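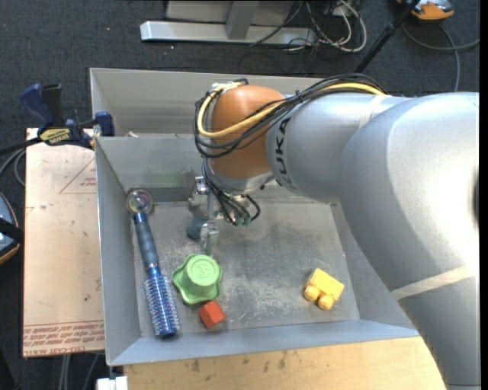 Dunddale Water Meter Replacement: Progress Report to the Saavedra Fund

Filed under: Grants and Reporting > Utilities

Print this page | E-mail this page

Report date: 04/12/2018
Prepared by: Thitima Wannasri, project engineer
Reviewed by: Rawiri Te Moana, operations manager

1. Status

The grant covers replacement of mechanical water meters in the Dunddale supply area with Jandis units that can be read by radio from the street. The target in the grant agreement is 3,000 meters. At the close of the reporting period, 3,018 meters had been installed and entered in the billing system. The additional units were fitted at properties on Wallwood Road that were missing from the original address list and were discovered during the route survey. They were paid for from the district's maintenance budget and are not charged to the grant.

Installation under the grant is complete. Remaining work consists of data correction, return visits, and disposal of the old meters.

2. Installation

Crews worked by reading route, starting at the Wallwood pump station and moving downhill. Each installation required shutting off the service at the curb stop, removing the old meter, fitting the new unit with fresh gaskets, flushing the line, and recording the final reading of the old meter along with the serial number of the new one.

Curb stops were the main source of delay. At 63 properties the valve could not be closed fully and had to be replaced before the meter could be changed. The work order for a curb stop requires excavation and a utility locate request, so these properties were moved to a separate list and scheduled together by street. All have now been completed. The valve replacements used most of the contingency line.

Meter boxes on the older streets were shallower than the drawings indicated. The Jandis unit is taller than the meter it replaces, and the lid did not seat properly in these boxes. Extension rings were ordered and fitted. Drawings for the affected streets have been revised and filed with the district office.

3. Reading and billing

The first full radio read of the system was carried out after the last route was finished. Five meters did not respond. Two had been entered with transposed serial numbers and were corrected at the desk. The other three are in boxes with cast iron lids, which block the signal. Composite lids are on order, and these accounts will be read by hand until they arrive.

Final readings from the old meters were compared with the billing history before each account was switched over. Where the final reading was lower than the last billed reading, the account was held and the customer contacted. In most cases the earlier bill had been estimated. Credits have been applied.

Customers received a door notice before the work and a card afterward showing the removal reading. The most common call to the office concerned cloudy water following the shutoff. The card was reworded partway through the project to advise running an outside tap first.

4. Water loss

It is too early to report a change in unaccounted-for water. The comparison in the grant agreement requires four full quarters of data from the new meters. The master meter at the pump station was tested and recalibrated in advance so that the comparison will use a reliable supply figure. One leak alarm, on a vacant property on the lower route, led to a service line being shut off at the main.

5. Budget

Meter purchase and installation labor closed within their approved lines. Excavation exceeded its line, and the difference was drawn from contingency as permitted under the agreement. No transfer between other lines is requested. Invoices for the composite lids will fall in the next period.

6. Work for the next period

- Fit composite lids and confirm radio response
- Complete return visits for lawn and sidewalk repair
- Send remaining brass meter bodies for scrap and credit the proceeds to the project account
- Train a second office employee in the reading software
- Submit the closing financial statement

Questions about the figures in this report should be sent to Thitima Wannasri at the district office.

This site uses cookies to remember your settings and measure traffic. By continuing to browse you accept their use. Accept | Cookie policy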